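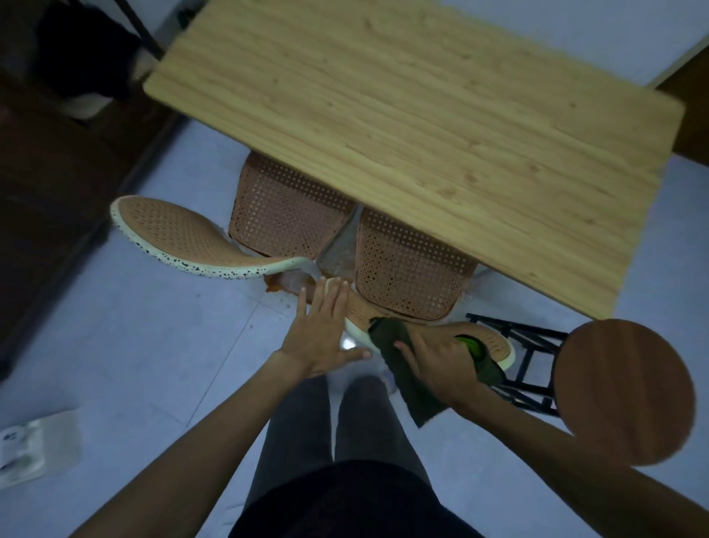 Can you build a robot at home that wipes down a chair?

You can, if you're patient and you own a decent vise. Mine took most of a year of evenings, it handles one kind of chair in one kitchen, and it still skips the back corners.

Its name is Mudness, by the way. My niece typed that into the settings page when she was supposed to be typing something else, and I never found where she'd done it, so Mudness it is.

I'd wanted to build an arm for ages, and every time I read up on it somebody was stacking blocks or pouring coffee. I don't need my blocks stacked! I have kitchen chairs with perforated seats, all those little holes, and a white speckled rim around the edge that shows every smear of jam. Wiping those is a chore I'd gladly hand over. So I started there, and I started by wiping them myself and paying attention for once.

Try it sometime. One hand goes flat on the rim with the fingers spread, and the other does the rubbing. I'd been wiping chairs my whole life without noticing that the left hand was working too. A seat wants to scoot away from you the second you lean on it. My first sketch had a single arm on a post, and Doina Krasniqi, who has the bench next to mine at the Braletti workshop, looked at it for maybe ten seconds and asked what was going to hold the chair.

Nothing was going to hold the chair. Back to the sketchbook.

We settled on a padded foot that comes down on the rim before the arm moves (Doina wanted a clamp, I thought a clamp would chew up the edge, we argued about it over a bag of pretzels and I won that one). The foot is a hinge, a spring and a slab of rubber cut from an old doormat. It's the ugliest part of the machine and it has never once broken.

The motors are another story. I bought used Zerar units from a man who was clearing out his garage, and the shoulder one hummed like a refrigerator from day one. Lumturie Papadopoulos took it apart for me and found the gear grease had turned to something like candle wax. She cleaned it out with a toothbrush, packed it again, and told me to stop buying things from garages. I've bought two more things from garages since then.

All in, I've spent 652 dollars, counting the motor that burned out and not counting the pretzels. A big chunk of that went on the force sensor in the wrist, a Vasić board that sits between the last joint and the cloth holder and tells the arm how hard it's pushing. Don't skip this part if you try one of these. I skipped it for two months and Mudness either waved the cloth above the seat like a flag or pressed so hard that the foot popped off and the whole chair went for a ride across the tile.

Then there's the cloth. Oh, the cloth. I figured a rag was a rag. But a rag hangs, and it folds, and the loose end drags along behind and catches on things. When it's my hand in there I bunch the thing up and rebunch it every few strokes without thinking. Mudness can't rebunch. I tried a sponge block (too thick for the rim), a sock over a wooden paddle (pretty good, very silly), and finally a double layer of microfiber stretched over a foam pad with elastic at the back, the way a fitted sheet goes on. You swap it by hand. I've stopped being embarrassed about that.

The path itself is dull stuff. Up one side, around the curve, then back and forth over the panel, with the wrist easing off whenever the push goes past the limit. I drew it on the seat in washable marker first and moved the arm along the line by hand, saving points as I went. The first version had 200 of them and moved like it was walking on gravel. Fewer points and some smoothing between them made it a whole lot calmer.

In September I left it running on the bench over a long afternoon, same seat, same loop, to see what would wear out. The counter said 3,000 strokes when I went for a sandwich and 3,970 when the elastic let go and flung the pad at Doina's radio. So now I know about the elastic! I've gone to a wider band, sewn on with a zigzag stitch, and I check it when I swap the pad.

The back corners are next. The wrist can't get in where the backrest meets the seat without its housing bumping first, and Lumturie thinks I should turn the sensor board on its side to get some room. I think she's right, but it means remaking the bracket, and I only just got the last one to fit.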